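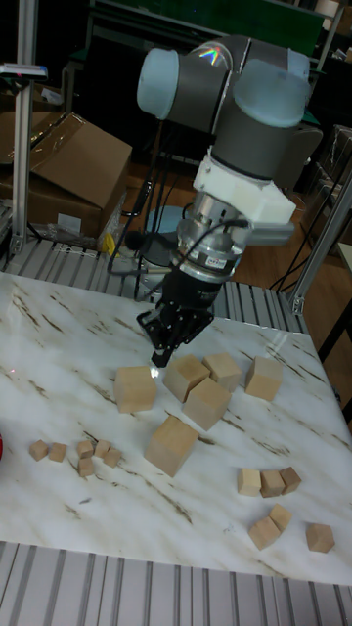 Okness wrote to ask whether the checklist could go out before the walk this time, because last June half the group turned up without a proper knife and the other half without anything to put their pickings in. Quite right too, so please find it set out below, with my comments after each point. I'm afraid the comments have grown a bit (they always do), but do read them with a cup of tea before Monday and bring the list along with you.

# Before we set off

- [x] **Route walked beforehand.** Done, from the gate at Pinik down to the stream and back along the hedge. The lower path is soft but perfectly passable in boots. The stile by the ash trees has a loose step, so please take it one at a time and hold the post on the left, the right-hand one wobbles.
- [x] **Landowner's permission.** We have it for the wood edge and both margins, but the top field is not included this year as it has been sown. It's a shame about the elderflower up there, I know, and I did ask!
- [ ] **First aid kit.** Plasters and antiseptic wipes are fine. The tweezers have wandered off again and the eyewash is past its date, so both need replacing.
- [ ] **Allergies and medicines.** Everyone to fill in the slip, even if you have been coming for years and feel sure I must know by now. Anyone who is pregnant, or who takes tablets for blood pressure or to thin the blood, should have a quiet word with me before tasting anything at all.

# Out on the walk

- [ ] **Hemlock and water dropwort.** There are 2 stands by the stream, both marked with red tape. We will stop and have a good look at them together, with our hands in our pockets. No wild carrot, cow parsley or anything else in that family is to be picked on this walk, however certain you feel.
- [ ] **Foxglove and comfrey leaves.** Very easily muddled before they flower, and they grow side by side near the old wall. Look only.
- [ ] **Dogs and roadsides.** Nothing from below knee height along the main path, please, and nothing at all from the lane.
- [ ] **Ticks.** Long trousers tucked into socks. It isn't elegant but we shall all look the same.

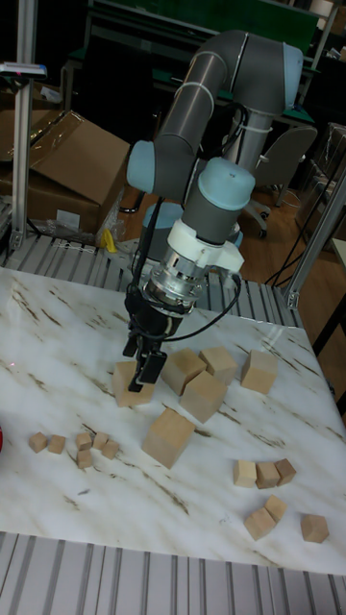
- [ ] **Baskets checked at the gate.** I go through every basket before anybody leaves, beginners and old hands alike, and anything I can't name goes on the compost. Please don't be hurt if it's yours. Keep each plant in its own paper bag with the name pencilled on, and it goes a great deal quicker.

# Back in the kitchen

- [x] **Gas ring and hose.** Checked, and no smell of gas at the joint. The ring itself is a little slow to light, so stand back and be patient with it.
- [ ] **Jars.** Washed in hot soapy water, then dried in the oven at 100 degrees. Throw out any with a chipped rim. I found 4 of those in the Moon box last time and there are sure to be more hiding.
- [ ] **Nettle gloves.** The Ukach ones have split at the thumb, so bring your own washing-up pair if you can.
- [ ] **Labels.** Plant, part used, where picked and the month. "Green stuff, nice" will not do, and whoever wrote that one is welcome to come and collect it.
- [ ] **Strainers and muslin.** Boiled, not just rinsed. The big muslin still smells of last year's plantain balm, so I'd keep it for balm.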